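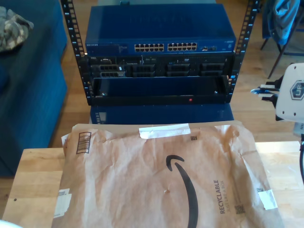

Fig. 1. Wrist view for the mailer task. The paper mailer lies flat on the table, gripper at right, network rack behind.

Unit 2: From Pixels to a Grasp

Last time we got joint commands moving through the stack. Now the fun part starts, because the arm gets to look at things! Keep Fig. 1 open while you read. We come back to it in the lab.

2.1 What the perception node has to answer

Our target is a flat paper mailer, and I love it as a first object. It has a simple outline and it is surprisingly mean. A pale tabletop and brown paper are not very far apart in color, so a plain threshold tends to leak at the edges. The creases make short, strong lines that an edge detector will happily report as borders. The big printed logo and the word RECYCLABLE are stronger still (dark ink on brown), and if you fit a rectangle to the strongest lines you may end up boxing the lettering.

Use the segmentation mask first, then fit the outline to the mask. Braseck publishes the mask and a confidence value on the same topic. Read both. A mask with low confidence should go back for another frame and never on to the planner.

2.2 Background is data too

Look past the table edge and there is a rack with a switch in it, a hardwood floor, something blue and upholstered at left. None of it is reachable in this task, but the depth points from it still land in your cloud. Crop to the table plane before you cluster. Students who skip the crop get beautiful clusters of rack rails, and then the planner spends its whole budget avoiding them.

The gripper is in view as well. Mask it using the robot model and the current joint state, with a small margin for the cable.

2.3 Picking a grasp

For thin objects, Mészáros samples candidates along the outline and scores each one. The default is 1,000 samples. Each score adds up:
- clearance between fingers and table
- distance from the mask's center
- how flat the paper is near the contact
- travel from the current pose

Try changing one weight at a time and watch the winner jump around the outline. It's a great way to get a feel for the thing. A raised crease or a lifted edge can be a gift here, so don't smooth the depth too hard!

2.4 Planning

Tunard takes the top 18 candidates and tries them in order. If the first plan fails, print the reason before moving on. Nearly every bug I see in this unit is a frame mix-up: a grasp given in camera coordinates and planned in base coordinates.

Lab work

Run the Brotport replay with the crop turned off, then on, and save both clouds. Overlay your fitted outline on the color view and check it against the paper's real edge, corner by corner. Then plot the scores of all candidates and mark the one the planner accepted.

Bring the plots to the next session, along with any failed plans you couldn't explain.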